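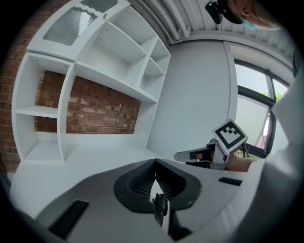
서랍 하나 여는 데도 규칙이 있다
집게를 손에 쥔 사람들의 작업 수칙을 따라가 봤다

로봇 규정 이야기를 쓰겠다고 했더니 편집장이 하품부터 했다. 그럴 만도 하다. 안전 울타리 높이, 비상정지 버튼 색깔 같은 걸 떠올렸을 테니까. 그런데 내가 이번에 들여다본 규정집은 분위기가 좀 다르다. "머리를 너무 빨리 돌리지 말 것", "집게를 쥔 채로 코를 긁지 말 것" 같은 문장이 버젓이 들어 있다. (코 이야기는 7장 맨 끝, 작은 글씨로 적혀 있다. 누가 넣자고 했는지 몹시 궁금했는데 끝내 못 알아냈다.)

Wuswood라는 회사의 Jedov 작업장에 다녀온 건 5월이었다. 한쪽에 흰 책상과 선반이 붙은 가구가 있고 뒤로는 붉은 벽돌 벽이 보이는, 누가 살아도 이상하지 않을 공간이다. 여기 사람들은 양손에 집게 모양 도구를 하나씩 쥐고 집안일을 한다. 물건을 옮기고, 정리하고, 서랍을 여닫는다. 그 손놀림을 기록해서 나중에 로봇이 배울 재료로 쓰는 일이다. 그러니까 로봇을 만드는 일의 앞부분, 아직 사람 손이 다 하는 단계라고 보면 된다.

나는 처음에 규칙이 왜 필요한지 잘 몰랐다. 사람이 평소처럼 움직이면 그게 제일 좋은 자료 아닌가? 그렇게 물었더니 현장을 안내해 준 Hanna Kravchuk가 웃으면서 도구를 내 손에 쥐여 줬다. 직접 해 보라는 거다. 결과는 처참했다. 펜 하나 집겠다고 허리를 비틀고, 집게 위에 달린 표식을 팔로 가리고, 어깨에 힘이 잔뜩 들어가서는 2분 만에 땀이 났다. 평소처럼 움직인다는 게 이렇게 어려운 주문일 줄이야!

규정집은 전부 14장이다. 앞쪽은 옷차림과 장비 착용이다. 손목 끈은 피가 안 통할 만큼 조이지 말고 손가락 하나가 들어갈 여유를 둔다. 소매가 넓으면 접는다. 머리에 쓰는 카메라는 시작하기 전에 고개를 한 번 숙여서 양손이 다 화면에 들어오는지 본다. 마스크를 쓸지 말지는 작업장마다 따로 정하게 돼 있고, 렌즈 닦는 천은 다른 걸레와 섞지 않는다. 별것 아닌 것 같지만 이 부분이 개정이 제일 잦다고 한다.

그다음이 표식에 관한 장인데, 나는 여기가 재미있었다. 흑백 무늬가 찍힌 정육면체나 카드가 도구에 붙어 있고, 그걸로 손의 위치와 방향을 읽는다. 규칙은 간단하다. 한쪽 손이 다른 쪽 손의 표식을 오래 덮지 않게 할 것. 구겨지거나 번들거리는 표식은 그날 바로 바꿀 것. 떼었다 붙였으면 보정을 다시 할 것. 마지막 항목을 어기는 사람이 꼭 있단다. 떨어진 걸 슬쩍 눌러 붙이고 계속하는 거다. 눈으로는 멀쩡해 보여도 각도가 조금만 틀어지면 그 뒤의 기록은 전부 의심해야 한다.

서랍은 아예 한 장을 차지한다. 10장, '여닫는 가구'. 열기 전에 발을 어디 둘지 먼저 정하고, 한 손이 서랍을 맡는 동안 다른 손이 할 일을 정해 두고, 안에 든 물건이 앞판에 걸릴 것 같으면 당기는 힘을 빼라고 적혀 있다. 끈 달린 물건은 따로 한 줄이 있다. 고리가 앞판 너머로 늘어진 채 서랍을 닫으면 걸리기 쉬우니, 닫기 전에 고리부터 안으로 넣으라는 것이다. 읽을 때는 유난스럽다 싶었다. 집에 와서 우리 집 현관 서랍을 닫다가 우산 끈을 물린 다음부터는 그런 말 안 한다.

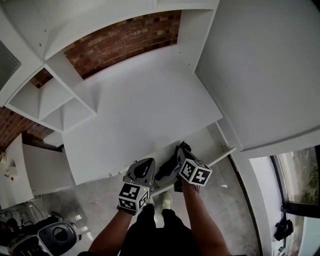
Zeeshan Ansari는 이 규정집이 너무 두껍다고 본다. 규칙이 늘수록 사람들이 로봇 흉내를 내기 시작하고, 그러면 정작 로봇이 배워야 할 사람다운 머뭇거림이나 고쳐 잡는 동작이 사라진다는 것이다. 안전과 보정에 관한 항목만 의무로 두고 나머지는 권고로 내리자는 게 그의 주장이다.

듣고 보니 일리가 있어서 한참 고개를 끄덕였다. 실제로 나도 규정집을 다 읽고 다시 해 봤을 때 오히려 더 뻣뻣해졌다. 머릿속에서 조항이 줄줄 지나가는데 손이 부드러울 리가 있나. 운전면허 시험장에서 사이드미러를 열 번씩 보던 때가 생각났다.

그런데 Hanna는 또 생각이 다르다. 그가 맡은 일은 들어온 기록을 검수하는 쪽인데, 지금까지 본 것이 2,000건을 넘겼다고 한다. 버리게 되는 기록의 이유가 늘 비슷하단다. 시작 자세를 안 잡고 시작한 것, 두 도구의 녹화가 따로 논 것, 작업이 끝났는데 그대로 수다를 떤 것. 머뭇거림 때문에 버린 적은 없다고 했다. 그러니까 두 사람이 싸우는 지점이 생각보다 좁다. 둘 다 실수한 동작을 지우지 말라는 데는 의견이 같다. 떨어뜨렸으면 떨어뜨린 대로 두고, 다시 집으면 집는 대로 둔다. 다만 기록지에 '실패 후 재시도'라고 꼭 적는다. 이 조항만큼은 나도 굵은 글씨로 바꿔 달라고 하고 싶다.

규정집에서 제일 얇은 장은 의외로 사생활이다. 한 쪽이 채 안 된다. 작업 공간에 가족사진이나 우편물, 켜진 화면을 두지 말 것. 동료의 얼굴이 들어올 수 있다는 걸 사전에 알리고 서면 동의를 받을 것. 창밖에 사람이 지나다니는 자리라면 블라인드를 내리거나 방향을 바꿀 것. 나는 이 장이 더 두꺼워야 한다고 생각한다. 카메라가 손에도 있고 머리에도 있으면 사람은 금세 그 존재를 잊는다. 나만 해도 도구를 쥐고 십 분쯤 지나니까 옆 사람한테 월세 이야기를 하고 있었다. 그게 소리까지 남는지 어떤지는 나중에야 물어봤다. (내가 해 본 장비는 소리를 저장하지 않는 설정이었다. 휴.) 동의서에는 이런 것까지 적혀 있어야 맞다.

쉬는 시간 규정도 짚고 넘어가자. 손목에 무게가 실리는 일이라 연속 작업 시간을 정해 두는데, 작업장마다 숫자가 다르다. Whiteley 쪽은 시간으로 끊고, Drondale 쪽은 횟수로 끊는다. Drondale 방식은 하루 100회가 상한이다. 나는 시간으로 끊는 편에 한 표를 주겠다. 횟수로 세면 얼른 채우고 쉬려는 마음이 생기고, 급한 손은 기록에 다 드러난다. 게다가 펜 하나 옮기는 것과 서랍을 열어 속을 정리하고 닫는 것을 똑같이 한 번으로 치는 건 좀 억울하지 않나?

바닥 이야기는 따로 떼어 쓸까 하다가 여기 붙인다. 가방, 여분 장비, 충전선은 작업자의 발이 닿는 범위 밖으로 밀어 둔다는 조항이 있는데, 지키기가 참 어렵다. 두 손이 다 묶여 있으니 걸리적거리는 게 있어도 발로 슬쩍 밀게 된다. 그래서 Jedov에서는 시작 구호 전에 짝이 바닥을 한 번 훑어보고 "바닥 됐어요" 하고 소리 내어 말하는 절차를 시험하는 중이다. 나는 이게 마음에 들어서 안내받는 내내 따라 했다.

개정판은 지금 의견을 받는 단계다. 의무와 권고를 나누자는 Zeeshan의 안도 올라가 있고, 사생활 장을 늘리자는 의견은 내가 방문록에 적어 놓고 왔다. 코 긁기 조항은 그대로 둔다고 들었다.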